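Voltei a costurar e não consigo falar de outra coisa

Quem me acompanha desde o tempo das receitas de pão vai estranhar, mas este mês de maio a farinha ficou no armário. Tirei a máquina de costura da minha avó de cima do guarda-roupa, mandei lubrificar, comprei agulhas novas e desde então a mesa da sala não vê um prato (jantamos na cozinha, está tudo bem!).

Comecei pelas almofadas. Toda a gente me disse para começar por um saco de pano, mas eu queria uma coisa que ficasse à vista, onde eu tropeçasse todos os dias e pensasse: fui eu que fiz. E uma capa de almofada com abertura de envelope é mesmo simples. São três peças, uma frente e duas costas que se sobrepõem uns 12 centímetros, sem fecho, sem botões, sem lágrimas. A minha primeira ficou torta num canto e eu adoro esse canto.

O tecido

Encontrei uma sarja de algodão maravilhosa na Dastell, uma lojinha de retalhos perto da estação que vende a peso. Trouxe 900 gramas por um preço que até me deu vontade de voltar no dia seguinte, e voltei. A senhora do balcão cortou-me ainda uma tira de linho cor de mostarda para debruar, de oferta, e ficou a explicar-me o que é o viés durante uns bons vinte minutos. Saí de lá com um caderno cheio de setas.

Lavem o tecido antes de cortar. Eu sei, eu sei, é aborrecido, mas a minha segunda capa encolheu tanto que agora veste uma almofada de boneca.

O enchimento

Aqui é que me entusiasmei a sério. Passei um sábado inteiro a ler sobre fibra siliconada, flocos de espuma, sumaúma e casca de trigo. A Mimoza Begović, que deu o curso de iniciação que fiz no ano passado, usa 550 gramas de fibra para uma almofada de sofá, e experimentei com essa quantidade: fofa, cheia, com aquele barulhinho bom quando se bate com a mão. Para assentos é outra conversa. A fibra abate depressa e prefiro uma placa de espuma cortada à medida, com uma camada fina de manta por cima para arredondar as arestas.

Para cadeiras, façam primeiro um molde em papel de embrulho. Ponham o papel no assento, marquem o contorno com um lápis macio, dobrem ao meio para confirmar a simetria e só então juntem a margem de costura. Eu uso 1,5 cm em tudo porque decoro um número só.

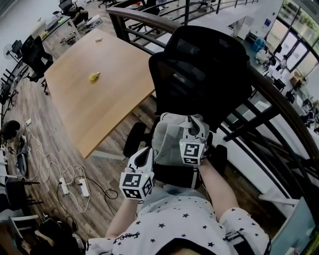 Os erros (tantos!)

Cosi uma capa inteira com o avesso para fora. Parti 6 agulhas em duas semanas, quatro delas por puxar o tecido em vez de deixar os dentes da máquina trabalharem. Enchi uma bobina ao contrário e o meu vizinho Leandro Campos, que percebe de motores e veio cá por causa de uma torneira, acabou debruçado sobre a máquina comigo, os dois a discutir a tensão da linha às dez da noite. Ficou perfeita. A torneira ainda pinga.

O que vem a seguir

Quero experimentar vivo, aquele cordãozinho forrado nas bordas que faz uma almofada parecer de loja cara. Já tenho o cordão e o calcador próprio e já vi o mesmo vídeo umas quatro vezes. Também ando a namorar um banco comprido para a entrada, com assento acolchoado em gomos, mas isso pede mais tecido e, sobretudo, mais paciência.

Se alguém tiver um bom método para coser cantos arredondados sem franzir, escreva-me nos comentários, por favor! E se tiverem retalhos de veludo a ocupar espaço numa gaveta, eu tenho uma gaveta maior.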